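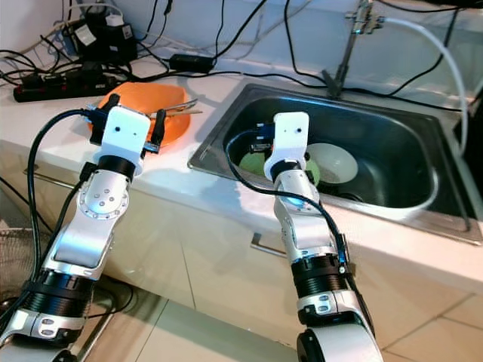
Nultamwood Kitchen Words is a word list of household and cooking terms, collected from speakers in Ikholm and Kurham. Each entry gives the headword, a plain English meaning, the town where it was recorded, and a sentence showing it in use. Entries are grouped by where the thing is usually kept or used, so a bowl on the counter beside the sink, like the orange one, goes under "counter" and the sink itself goes under "water". Items that fit two groups are listed twice with the same ID.

Version 2, April 4, 2023
Maintainer: Fiachra Hanrahan

Files
words.csv: the full list, one entry per line
groups.csv: the 13 group names and their short codes
speakers.csv: speaker code, town and age band
notes.txt: remarks on spelling

Columns in words.csv
id, headword, variant, meaning, group, town, speaker, sentence

The variant column is empty for most Kurham entries. Spellings there follow the Jeon system, with long vowels doubled. Ikholm spellings were left as the speakers wrote them.

Collection
22 speakers took part, all over 18. Interviews were held in July in people's homes and written up from notes. No audio is included.

Known problems
Words for baking are thin. The group codes for "pantry" and "cellar" were swapped in version 1 and are now fixed. Seven entries still have no example sentence; they are marked with a dash.

License
Free to use and share with credit. Send corrections to the maintainer with the entry ID in the subject line.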